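Filed under: Workshop Diary / Rooms & Fittings

We use cookies to remember your reading preferences. Accept | Manage settings

Back room, blinds and lights — 25th October

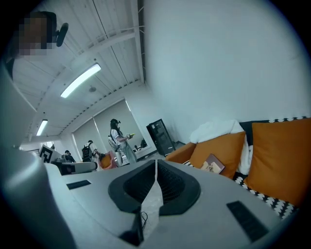

I've been putting off writing up the back room because every time I sit down to do it, something else in there needs fiddling with. So this is going in as is, half finished, and I'll tack on the rest when the second delivery turns up. The big question all month has been light, meaning how much of it we let in and how much we make ourselves. The two tall windows at the far end have their pale gray roller blinds on now, and you still get a good soft glow coming through the fabric, which is what I was hoping for when I picked the sample. I wanted to be able to read a label at the counter without squinting and without a stripe of sun across my hands!

The fabric is the Nurneck one, the lighter of the two grays. Sille Ravn voted for the darker one and made a pretty good case (it hides fingerprints, and our hands are never clean), but we taped both samples up for an afternoon and the dark one made that end feel like the inside of a shoebox. She came around. I've kept the leftover dark sample in the drawer with the tape measures in case anybody wants to argue about it again in January.

Fitting notes, mostly for me. The brackets go into the top of the opening, and the left one fought me the whole way. The plaster there is soft for the first bit and then suddenly very hard, so the drill wanders. I ended up starting with the small bit, going up a size, then using the longer plugs from the Mogensen box. There were 80 plugs in that box and we're not going to run out any time soon. The right window took half the time. If you ever have to take a blind down, push the spring end in first and lift the other side out. Please don't pull on the fabric — it creeps sideways on the roller and then it never winds straight again. Ask me how I know.

Next, the lights. I left the fluorescents where they are, up on that white ceiling with the beams. I did think about moving the nearer one over toward the plain wall, but it would mean new cable and I don't love the idea of more holes up there. What I did do was wipe the tube down, and wow, the amount of gray fluff on that cloth. The tubes are on my list for replacement anyway. I priced a pair from Hadham at 127 with delivery, and I want to see whether their warmer ones make the wall look yellow before I commit. With white paint on that much wall you notice every little shift in color.

About the wall. It stays bare for now. I know there have been requests for shelves, and a pegboard, and (thank you, whoever left the note) a dartboard. I like having one calm surface in the room, and when people are in there with backpacks on it's good to have a side you can pass along without catching a strap on anything. If we do put shelves up, I'd want them above shoulder height and no deeper than a hand's length. I'll draw something.

The orange-red chair is staying too. It doesn't match anything and I've become fond of it. One foot was wobbling so I put a new felt pad under it, and it sits flat now, or flat enough.

Still to do:
- chain guide on the right blind, it clicks
- touch up the paint by the left bracket where the drill skidded (about 4 inches, sorry)
- ring Listanach about the missing end caps, we're 2 short
- sweep behind the counter, plaster dust gets everywhere
- look at the beam nearest the door, there's a hairline crack in the paint that I think is only paint

I tried the blinds at three heights this afternoon and my favorite is all the way down with the lights on, which surprised me. Sille likes them up a hand. We'll see who gets in first in the mornings.

Get new entries by email. One message a month, unsubscribe whenever you like.

Comments (3)

plumbline_pete
Soft then hard sounds like a lintel behind the plaster. A sharp masonry bit and no hammer until you're through the skim, that's what I do.

Sille Ravn
For the record I still think the dark gray was nicer. Also the end caps are in the blue tub under the sink, I'm pretty sure.

Oda
Did the felt pad hold? Mine always slide off within a week, and I've tried every glue in the house.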